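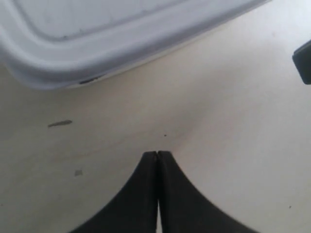 Containers, Lids and Worktops: Picture Gallery

Search the Barrientos House website
Enter keyword
Search

This gallery forms part of the household collections pages of Barrientos House. It is concerned with the plain plastic containers in which the textile, kitchen and paper collections are stored, and with the tables on which those containers are opened, checked and closed. The pages are intended for members of staff, for students on placement and for smaller museums that have asked how the store is arranged.

The store was reorganised under the Tollell project, which began in June and brought together material previously held in three separate rooms. The project was directed by Olga Villalba, Head of Collections Care. The notes in this gallery were prepared by Thulani Engelbrecht, Stores Officer, and are revised when practice changes.

Container lid, white plastic

A large lid seen at close range, with a thick, rounded outer lip and a raised rim enclosing a recessed panel. The finish is matt. A short dark mark or scuff can be made out on the lower rim, and the pale tabletop carries a few specks and faint marks of its own.

Notes on the lid

Lids of this general form are preferred for the upper shelves. The raised rim gives the container above a definite place to sit, and the rounded corners are less likely to catch on tissue or on the cuff of a glove. White and other pale lids are chosen where possible, as dust and insect debris show clearly against them and can be dealt with at the next inspection.

Marks on a lid are recorded on the container sheet under "Exterior". The entry should give the position of the mark and its approximate length, and should state whether it lies on the upper face, the rim or the underside of the lip. A scuff does not in itself call for a replacement. Cracks, splits at the corners and any warping that prevents the lid from closing evenly should be reported to the Stores Officer on the same day.

Notes on the worktop

All unpacking takes place on pale, smooth surfaces. Small fragments that fall from an object can then be found and kept with it. Before work begins, the table is wiped with a dry cloth and any existing stain or permanent mark is noted, so that it is not later mistaken for loose material. Specks found after a container has been opened are left in place until they have been looked at under the hand lens.

Lids are laid on the table with the upper face uppermost. They should not be stood on edge against the wall or placed on the floor. Where space is short, the lid may be moved to the side trolley, provided that it remains next to the container to which it belongs.

Sizes and numbering

The first phase of the Tollell project covered 869 containers, of which 800 are now in their permanent positions. The remainder are held in the sorting room pending the delivery of new shelving from Goteck. Container numbers are written on a card label inside the short end and repeated on the shelf edge. Numbers are not written on lids. The earlier practice of marking lids in pencil led to a good deal of confusion when lids of the same size were exchanged, and in Bay 66 several textiles were listed under the wrong entry for a whole season.

Staff who come across an old pencil number on a lid should leave it alone and make a note of it on the container sheet.

Cleaning

Lids are cleaned once a year, or sooner if the inspection sheet requires it. A soft brush is used along the inner edge of the rim, where dust tends to settle, followed by a barely damp cloth over the panel and the outer lip. The lid is then left on clean blotting paper until fully dry. Sprays, polishes and abrasive pads are not permitted in the store. Stubborn marks are left as they are.

Related pages

The Omus room, in which the paper collections are kept, has its own gallery and its own handling notes. The shelving plan and a blank copy of the container sheet may be obtained from the Collections Care office.

Use of this gallery

The picture and notes may be reproduced for teaching and for internal training without charge, provided that Barrientos House is credited. Requests for any other use should be made in writing to Olga Villalba. Corrections to the notes are welcome and should be addressed to Thulani Engelbrecht at the Stores Office, which is open to callers until 4 p.m.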